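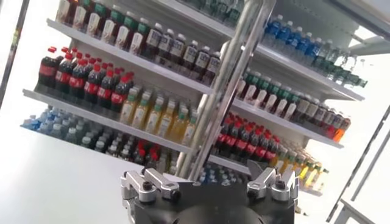
Two finger parallel vs bracket fingers for bottle picking, anyone compared?

Asked by Randa Smadi

Trying to settle on a gripper before November. Job is picking drinks bottles off store type shelves, colas, water, the usual. Got a Getlow two finger on loan and a Maltport with the bent metal bracket fingers. Both hold a full bottle fine. Trouble is getting in between neighbors, they stand close and I knock the next one over. Also the wrist cam gets confused by clear water bottles, red caps it finds no problem. Is it worth going to softer pads or do I just need thinner fingers? Budget 2000 tops incl. camera.

3 answers

Ivar Nyberg
Thinner fingers. We had the same thing with the Maltport, ground the tips down and put on thin rubber strip. Pads that are too soft just make the finger fatter. Also check your open width, if you go in fully open every time you will hit the neighbors whatever you buy. Set pre-open to bottle width plus 15 mm and come in from the front, slow. Check the finger bolts after teh first day, ours worked loose and we lost an afternoon thinking it was calibration.

Elsa Haugen
suction on the cap. done

Alvar Engström
Suction was no good for us on small caps, depends on the cup I guess. For clear bottles, dont look for the bottle, look for the cap. Blue cap on a clear bottle is easy, depth on the body is hopeless. I retrained on caps only, 1000 pictures, all from the wrist at odd angles, misses went way down. Same camera, didnt spend anything. Shiny metal near the shelf gave me bad depth too so tape over it matte if your allowed.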